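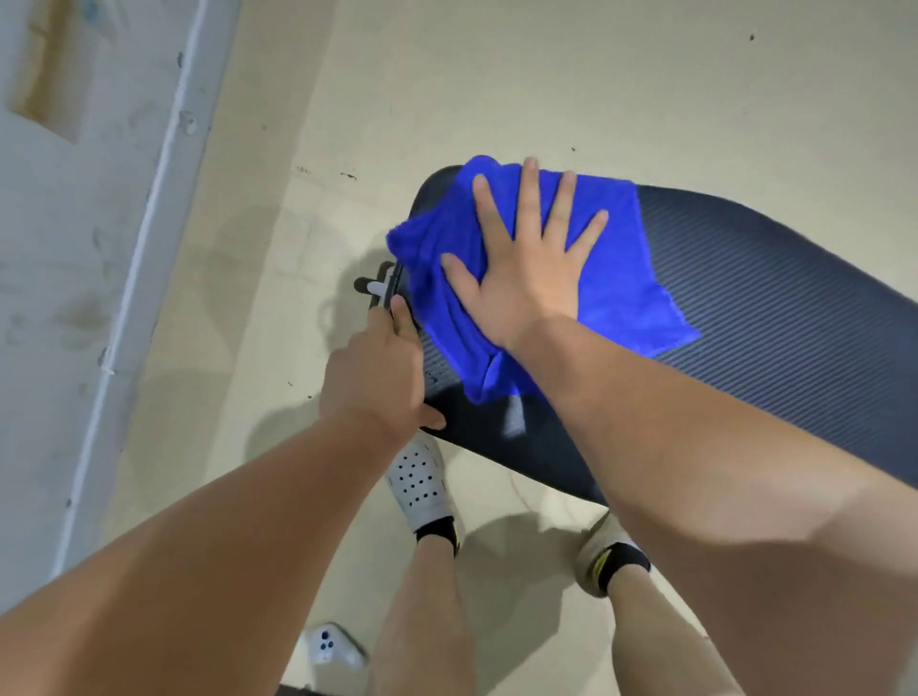 Can the Brerix parcel sniffer tell you there is a live animal inside a sealed box?

It can tell you that the air coming out of the box has more carbon dioxide in it than the air in the room. A breathing animal is one thing that will do that. Rising bread dough will do it too, and so will dry ice, damp potting soil, and a crate of ripe fruit. The maker's leaflet calls the unit a "live cargo detector." We sell it as a carbon dioxide probe with a good handle, and we'd like you to buy it on that basis or leave it on the shelf.

Print this page | E-mail this page

Brerix Parcel Sniffer, handheld, with soft-tip probe
$790, battery and charger included

Who buys it

Mostly freight forwarders, courier depots and small bonded warehouses that handle mail from overseas and have had an unpleasant morning with a box of something that moved. We also get calls from people who run pet import businesses and want to check that declared animals are still breathing. The Brerix is poor at that job. A snake at rest in a cool box gives off very little gas, and a low reading says nothing useful about its health. If you have declared live animals in front of you, look at them.

What it does

You put the soft tip against a seam, a hand hole or the edge of the tape and hold it there. A small pump draws air across the sensor. The screen shows the room level on the left and the box level on the right, and a bar fills up as the gap between them grows. There is one button for zeroing the room level and another for storing the reading. You should zero it often, more often than the manual says, and well away from your own face. Most of the false alarms we hear about come from the operator leaning over the box.

The leaflet says a reading takes "seconds." Torunn Hedlund ran our bench trial in August and found that the number needed 33 seconds to settle on an ordinary corrugated carton. Shrink-wrapped cartons took far longer and some never settled. Plastic mailers are close to hopeless unless they already have a hole in them.

Our trial

We used 140 cartons, packed by one person and tested by another who didn't know what was in them. Some held crickets or mealworms from a feed supplier, some held houseplants in wet soil, and the rest held clothes, books and kitchen goods. No reptiles or mammals were used. We weren't willing to tape up a gecko to make a sales page.

The Brerix flagged 19 cartons that had nothing alive in them except a plant, or nothing alive at all. The dry goods it flagged wrongly were all tested in the last hour of the day, with the loading door shut and two forklift drivers eating their supper nearby, so we blame the room for those. It caught the large cricket boxes every time. The small mealworm tubs it missed more often than we would like, and when they were wrapped in foil it missed them completely. Anyone who smuggles animals for a living can buy foil.

You may see a much higher success rate in the maker's own brochure. We asked how that figure was reached and were sent the brochure again.

How it compares

The Baker bench unit costs more, needs a wall outlet and has to be sent back to the maker every year to be calibrated. Its pump is stronger, though, and it handles taped seams better. If all your parcels pass one table, get the Baker.

The Sundqvist listening probe works on sound and vibration. It's very good in a quiet room, and we haven't yet met a mail facility with a quiet room.

A trained dog beats all three. A dog also needs a handler, rest and daily practice, and we don't sell dogs.

X-ray is still the tool that shows you a shape. If you already have a parcel X-ray and your staff are trained to read it, the Brerix adds little. Borghild Fjeld on our service desk puts it more strongly than that, and she is happy to do so by phone. Where the sniffer does some good is at a depot that has no X-ray and wants a reason to pull one box out of a pallet and set it aside for someone with the authority to open it.

Before you act on a reading

A reading from this unit is not permission to open anything. What you can open depends on your license, your contract with the shipper and the rules where you work. Find out who you're supposed to call and have the number on the wall before you need it. If you think there's a live animal in a parcel, stop stacking things on it, keep it out of the sun, don't shake it to see what happens, and don't put a hand in.

We were asked to carry a Brerix training course with a certificate. We turned it down. The course ran half a day and most of it was about the menu.

Condition of the units we ship

Each one is switched on and zeroed here before it goes out. We've had two kinds of complaint. The first is the belt clip, which is weak and comes off in the hand, and the maker says a stronger one is on the way. They said so last year as well. The second is the soft tip, which picks up tape glue and begins to leak. Wipe it down after every shift and change it when the rim looks ragged. Spare tips are sold in packs and they are overpriced, including by us.

The Cistberg carry case offered with it is a decent case. You don't need it if the unit lives on a hook at the sorting table.

Returns

Unused units can come back for a full refund. Used units can come back too, less the cost of a new tip and pump filter, as long as you tell us what you tested and what went wrong. We keep those notes and we'll read them to any buyer who asks. Several of them are less kind than this page.

Battery life is given by the maker as a full shift. Ours lasted a full shift when the warehouse was warm and quit early when it wasn't.

In the box: handheld unit, one soft tip fitted, one spare, charger, wrist strap, printed manual. The manual's section on cleaning the probe refers to a drawing that isn't there. Ask and we'll send you ours.

Last updated: Wednesday, November 10, 2021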